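Home Care Basics, Unit 4: Folding Soft Things on the Bed
November
By the course author, Nodville Evening School

Welcome back, everybody, and thank you for the kind notes about the ironing unit (I read every one of them, and yes, we will come back to collars before the term is over). This unit is about folding, and mostly about folding on a bed, which is how the great majority of you told me you do it at home. Please read the whole handout once before class and then keep it by you while you practice. It's a little long, I know, but I would sooner write a thing out in full than have you guess at it on your own at ten at night with a heap of clean clothes in front of you.

Why we use the bed

A bed is wide, it's soft, and most of us already own one. It sits low, though, and that is the trouble with it. If your back complains, kneel on a cushion beside the mattress, or pull up a stool. Those of you with a firm kitchen table are very welcome to use that, and you'll find the edges come out crisper. On a duvet the cloth sinks a little and the corners want to wander, so we work with bigger, gentler movements and smooth with the flat of the hand.

Make the bed first. I don't mean hospital corners, just pull the duvet up and give it a stroke from the pillows down. A lumpy duvet makes a lumpy shirt. Then find out where your small things are. Socks, phones, chargers, hair clips and so on all seem to gather on a bed, and I have folded my own glasses into a bath towel more than once. You don't have to clear the whole bed, and plenty of tidy people never do. Give yourself a patch as wide as your arms held slightly open and let the rest be.

Finding the shirt

Clothes come out of the basket in a knot. Resist the urge to shake everything as hard as you can! A light lift is nearly always enough. Take hold of the shirt anywhere, raise it a hand's width or two, and watch which way it falls. The heavy part hangs lowest. Look for a seam, because a seam will lead you somewhere: a side seam runs down to the hem, and a shoulder seam takes you to the collar or to a sleeve. Once you have the collar you have everything.

If it's inside out, turn it now. In the Zamudio household survey we made up for ourselves last year (one street, very unscientific, lots of coffee) this was the step people most often skipped and then grumbled over later.

The flat fold, for T-shirts

1. Lay the shirt face down with the collar pointing away from you. Pull each sleeve out to its full length, gently, and smooth the body from the middle toward the sides.

2. Check the hem. It likes to roll. Run a thumb along the inside and it will usually lie down again.

3. Bring one side in toward the middle, sleeve and all, and fold the sleeve back on itself so it doesn't stick out past the new edge. Do the same with the other side. You should have a long strip with the collar at the top.

4. Fold the strip up from the hem in halves or in thirds, whichever suits your drawer. The ones at Drimham, where we hold the daytime class, are shallow, so we use thirds there.

5. Turn it over and give it one pat. If it looks a bit sad, leave it. You can try again with the next shirt, and there is always a next shirt.

Thicker cloth

Fleece, toweling and the heavier sweatshirts behave differently. They hold a bunch of air, they spring back, and they hide their corners inside themselves. Lift the piece clear before you lay it down, with your hand well into the bulk of it, and let the folds drop open under their own weight. With a towel, walk your fingers along one edge until you reach a corner, then carry on along the next edge to the corner after that. With those two corners in your hands the rest will hang straight. Fold thick things fewer times than thin ones. Two folds is plenty for a fleece, and a third one will only pop open in the closet.

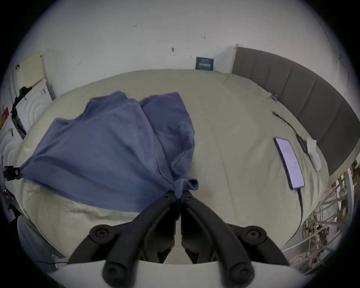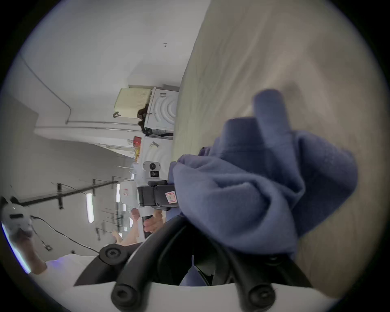

Blue cloth caught up in a pinch both times, with a T-shirt over the duvet in the first.

Practice for this week

Please fold 2 loads at home before we meet again, one of thin cotton and one with at least a few heavy pieces in it. Don't choose your best day for it. I would like you to try when you're a little tired, as that's when most folding gets done. Make a note of which piece gave you the most bother and bring it along in a bag. We'll work on the awkward ones together in room 600, where the big tables are.

If you want a folding board, Bivico makes the one we keep on the shelf in class, and you are welcome to borrow it for an evening. You don't need to buy one. A stiff magazine laid in the middle of the shirt's back does the same job, provided you remember to slide it out afterward.

Things to bring

A T-shirt that fits you, a bath towel, something fleecy, and any sock that has lost its partner (we have a box for those, and it's getting rather full). Tea is at the break as usual. Next unit: fitted sheets, so do get some sleep beforehand.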